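Ollstead Allotments and Gardens Forum
Home > Grow Your Own > Seeds and Sowing
Thread: Chilli sowing, February edition! What's everyone starting?

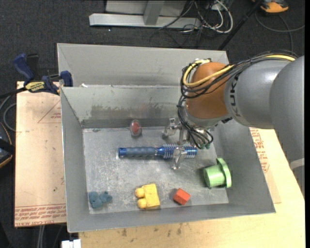 Post 1

clemari_pete
Plot holder, Clemari Lane end
Posts: 567

It's that time again! I've had the propagator on the back bedroom windowsill since this morning and I am ridiculously happy about it. I know it's grey and horrible out and the plot is basically soup, but there is compost on the carpet and seeds in trays and as far as I'm concerned the year has started.

This year's list so far:

Cayenne (the long thin ones, my standard, never let me down)
Hungarian Hot Wax
Lemon Drop
An orange habanero, saved seed from last year's best plant
Padron, because my daughter eats them like crisps

I've done them in modules, two seeds to each, thinning to the stronger one. Bottom heat on until they're up, then off the heat and under the light straight away so they don't go leggy. What are you all growing? I want lists! I want variety names I've never heard of! Also happy to swap, I have loads of Lemon Drop left over.

Post 2

Leire G
Posts: 50

Oh lovely, I was hoping somebody would start this thread. I'm Leire Garrido for those who met me at the seed swap, I had the table by the tea urn.

I'm doing Padron too and also Piquillo for roasting. Roast them till the skins go black, put them in a bowl with a plate on top, peel them once they've cooled a bit, then garlic and good oil and nothing else. We had them right through to Christmas out of jars last time and I still think about them.

Question about the habanero, did you soak the seed? Mine took weeks and weeks and I'd nearly thrown the tray out when the first one came up.

Post 3

clemari_pete

Yes! Overnight in weak camomile tea, cooled. I picked it up from my uncle and I've done it ever since. Habaneros are just slow though, give them a month before you lose heart.

Post 4

Octavian S
Moderator

Moving this to Seeds and Sowing, it had been posted in General.

On the camomile: I have tried it side by side with plain water and with dry seed, same packet, same tray, same heat. No difference that I could see. What makes the difference is temperature. If the compost itself is below the mid twenties, habaneros will sit there sulking whatever you soaked them in. Put a thermometer in the compost and don't trust the dial on the propagator, mine reads a good deal hotter than it is.

I also think February is early for Padron and Hot Wax. They are quick plants. Mine go in the middle of March and catch up by June.

Post 5

clemari_pete

I'll give you the thermometer, that's good advice and I haven't got one. I won't give you the Hot Wax! I was picking them in June last year from a February sowing. JUNE. I brought some down to the barbecue, you ate one!

Post 6

Octavian S
Moderator

I did and it was very nice. You also have a heated greenhouse.

Post 7

clemari_pete

It's a fan heater on a timer but yes, all right.

Post 8

TinyTinc
Posts: 12

Hello, first year with a greenhouse so please be gentle. I've got a packet of mixed chillies from the garden centre and a packet of something my mum sent from home that only says "iute" on it, so hot, and that's all the information I have. She says they're the ones my grandmother hung up by the door on a string.

I don't have a propagator. Is it worth trying on top of the fridge or should I wait? And what compost do you use? I stood in front of the shelf for ages and came home with multipurpose.

Tincuța

Post 9

Kyriaki K

Top of the fridge is brilliant if yours gives off a bit of warmth, some of the newer ones don't. Put your hand up there and see. An airing cupboard is even better, but you must check it morning and evening and whip the tray out the moment you see a loop of green. I forgot mine over a weekend and came back to a tray of white string.

Multipurpose is fine. Sieve the lumps out, mix in a handful of vermiculite if you've got it, water it before you sow and let it drain.

And please, please sow your grandmother's ones separately and label them! If they're the thin-skinned sort they'll string up beautifully in autumn. Keep one plant well away from the others, or put a fine net bag over a few flowers, and you can save your own seed and never be without them.

Post 10

Leire G

Seconding the net bag. I use the little organza ones that come with wedding favours. Tap the branch every day or so when the flowers open and tie a bit of wool round the stalk once the fruit sets, so you know which ones are yours for seed.

Post 11

theano_plot
Posts: 2

Theano Galanis here, I share the plot behind the water tank with my brother. I'm going to disagree with everyone about compost, sorry! I stopped using multipurpose for seeds after two bad years of damping off. Proper seed compost, fine, low feed. Seedlings don't need feeding until they've got true leaves and the rich stuff just gives you fungus gnats.

I'd also say water from below. Stand the tray in a centimetre of water, take it out when the top darkens.

Post 12

Kyriaki K

Watering from below, completely agree. On the gnats, I get them whichever bag I buy. Yellow sticky traps and letting the surface dry out sorted them for me.

Post 13

theano_plot

Which bag do you buy though? The cheap ones from Iordache were full of them when I opened them. The dearer one wasn't.

Post 14

Kyriaki K

The cheap ones from Iordache, ha. Fair enough.

Post 15

Octavian S
Moderator

A layer of vermiculite on top of the compost helps as well. It dries quickly and the gnats don't like laying in it. I'd do that before spending more on compost.

Tincuța, if you're without a light, that is my reason for suggesting you wait until March. A February seedling on a north-facing sill will stretch for the window and fall over. By the middle of March there's enough daylight to keep them stocky.

Post 16

TinyTinc

Thank you all so much, this is more than I got from a whole book! The fridge top is warm. The windowsill faces south but there's a big tree. I think I'll do half the packet of mixed ones now for fun and keep my grandmother's for March so I don't ruin them.

When do I move them into bigger pots?

Post 17

clemari_pete

Perfect plan! First pair of true leaves (the second pair you see, pointier than the first), into 9cm pots. Hold them by a leaf and never by the stem. You can bury them right up to the seed leaves if they've gone a bit tall. Then up again when you see roots at the bottom, and into the final pot in late May. I use ten litre buckets from the bakery with holes drilled in.

Pinch out the tip when they're about a hand high and they bush out wonderfully.

Post 18

theano_plot

I don't pinch out. They branch by themselves when they're ready and you lose a fortnight doing it.

Post 19

clemari_pete

Right, this needs settling. I'll do half my cayennes pinched and half not and we'll weigh them in September!

Post 20

Octavian S
Moderator

Same pot size, same feed, or it doesn't count.

Post 21

clemari_pete

Same pots, same feed, same shelf. Octavian can come and inspect.

Post 22

Leire G

Can I have your spare Lemon Drop, Pete? I can offer Piquillo and a purple one called Trestov that a neighbour passed on to me, no idea if that's its real name or just where she got it. Fruits go from purple to a dark red, medium hot, very pretty in a pot by the door.

Post 23

clemari_pete

YES to the purple one. I'm at the plot tomorrow from ten, kettle will be on. Shed with the green door.

Post 24

Kyriaki K

If there are any Trestov going spare after that I'd love a pinch. I've got Aji Amarillo to swap. They get enormous and they're late, mine were still flowering in October, but the flavour is fruity and lovely in a sauce with a bit of lime. Start them now if you're having any, they want every week you can give them.

Post 25

Octavian S
Moderator

Agreed on the Aji. Those and the habaneros are the only ones I've sown so far.

Post 26

TinyTinc

Update! Mixed ones are in and on top of the fridge with a freezer bag over them. My husband has been told not to move them to get at the cereal. Will report back when I see anything green.

Post 27

clemari_pete

Get in! Post up when they show. And my first Hot Wax is up this morning, five days, bent over like a little hairpin. Lamp's going on tonight.

Post 28

theano_plot

Five days is good going. Pete, did you mean any Lemon Drop or has Leire had the lot? I can be at yours by half ten.

Post 29

clemari_pete

Plenty left, bring a mug.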